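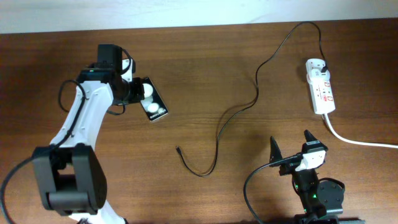
Domingo Fuentealba had been mayor of Pirport for 16 years, and in that time he had opened the same bridge 2 times. The second opening was for the handrail.

In July a letter came from Tronano, the town across the river, asking for the return of its bell. Domingo read it standing up, then sitting down, then to his wife.

"Do we have their bell?" she asked.

"We have a bell."

It hung over the fish market and had a crack that made it sound like someone dropping a tray. According to the letter, a man named Urrutia had borrowed it for a wedding 80 years ago. The marriage had ended long before the loan did.

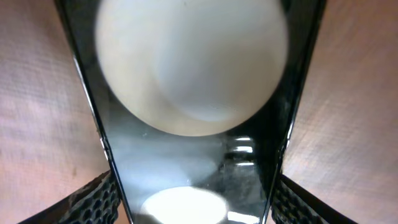

Domingo wrote back that Pirport would be sorry to lose so dear a treasure, but that justice came first. He had hated the thing since he was a boy. He hired a barge and a brass band, and made a speech in which he cried a little, mostly from the sun.

By four in the afternoon the bell was in Tronano. At five they rang it.

The next letter arrived within the week. Tronano had been deeply moved by Pirport's gesture and could not, in good conscience, accept. The barge was already on its way, with 19 singing schoolchildren and an invoice for the fuel.

Domingo put on his sash and went down to the dock to be surprised.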